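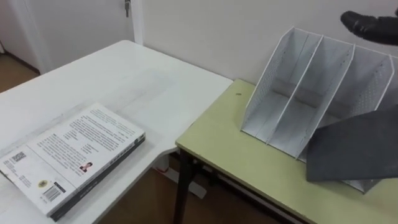 Head cam view, book on the white table, file rack on the other one

zgill
Swapped to the Bustel fingers in May and I'm torn. Book lying flat is still the hard one - the old Plirgate pair got under the spine about 9 times in ten, but they were awful in the rack slots.

leilani_k
Glossy tabletop? I'd blame the camera before the fingers. Mine hated reflections.

zgill
Depth looks fine to me, I checked it at 3 heights.

ghislain_g
Disagree with Leilani. Those fingertips are too round for a book edge. File one down and try 50 more picks.

leilani_k
Or drag it over the table edge and pinch it there, no filing!

zgill
Ok, trying the edge thing tonight.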